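Speaker notes - "Planning the second cell", Oct 24, 2023
Socorro Echeverri, Rilholm

Slide 1. Good morning to everyone. Thank Cherry Mae for the room. Say that questions can come at any time.

Slide 2. What we do today. Old servers come in, and we take out the processors and the memory for resale. The first cell was bought in February. Today I ask for money to plan the second one.

Slide 3. The two offers. Drokov sells the arm with the gripper in one price. Akema is cheaper, but the gripper is extra, and also the training. Speak slowly here, people want to write it down.

Slide 4. The costs we forgot last time:
- spare fingertips, we ordered 4 sets and it was too few
- cleaning material for thermal paste
- 11 days of an electrician
- the table, which must be heavier than we thought

Slide 5. Leave the picture on the screen while I talk about fingertips. 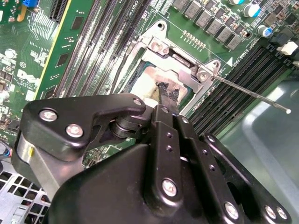 Fingertips at the processor, Dell board, socket CPU1. Note the paste on the heat spreader and the residue on the tips.

Ask the room: who will clean this, and how often? Put these hours in the budget from the first year. Cropper made us a price for tips with a coating - I have the paper with me, do not read all of it.

Slide 6. What I ask for. Two quotes on the same list of parts, and a decision before February. Keep 35 percent of the budget for tooling and spares. Then questions.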